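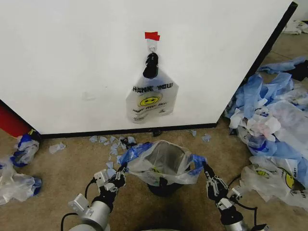

October
By Orhun Toprak and Dilek Yüksel

Papers > Manipulation > Gripper Comparison > Section 4

4. Comparison of Fingertips on Thin Film

4.1 Task and setup

Rigid-object benchmarks say little about how a gripper handles film. Plastic bags fold under their own weight, cling to the finger surface and change shape between the moment a grasp is planned and the moment the fingers close. We therefore compared two fingertip designs, Nelness and Vedik, on a bag and bin task with two arms. The Nelness tip is narrow and pointed. The Vedik tip has a wider contact face and a softer pad. Both mount on the same wrist, and all other hardware was held fixed.

The work area is a carpeted floor beside a white panel. A wastebasket stands on the carpet between the arms, and bags hang from a hook on the panel. The task has two parts. In the first, one arm grasps a hanging bag by a corner or loose edge and draws it away from the panel. In the second, both arms take opposite sides of a liner and hold it open over the bin. Loose bags and small scraps were left on the floor during all trials, as the controller must segment the target from similar material nearby.

4.2 Controller

Both tips were driven by the Pasaribu controller, with a grasp planner trained on 396 demonstrations. Demonstrations were collected with both tips in equal number. Closing force was capped at the same value for the two designs. We did not tune gains per tip — doing so would have mixed the effect of the hardware with that of the tuning. A trial was stopped at 2000 control steps and scored as a failure if the current part was not complete.

4.3 Results

Each tip was given 50 trials on the hanging bag. The Nelness tip completed 44 of them. The Vedik tip completed fewer, and most of its failures came at first contact, where the wider face pushed the film against the panel before the fingers had closed.

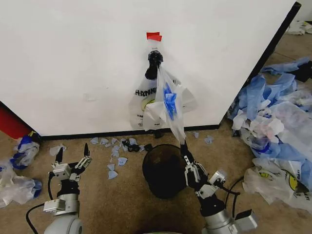 Figure 4. Dual-arm work area. The right gripper holds a corner of a hanging bag under tension while the left gripper is open.

Once a corner was held, the two tips differed less. Slip under a diagonal pull was rare with either design, provided that the fingers had closed on at least one fold. A single layer of film was a harder case. The Vedik pad held it more reliably, and the pointed tip sometimes tore it when the pull direction changed quickly.

The liner part favored the Vedik tip. Holding the mouth of a liner open calls for steady tension between the two hands, and small errors in arm spacing are passed directly to the film. The softer pad absorbed part of this error. With the Nelness tip, the rim tended to creep toward the fingertip and had to be grasped again.

4.4 Limits

All trials used one bin position and one hook height. The head camera was calibrated once with the Clernach routine and was not checked between blocks, so a slow drift in the hand-eye transform cannot be ruled out. Liner trials were scored by one of the authors from recorded video. Film thickness was not measured, and the effect of thickness on tearing is left to Section 5.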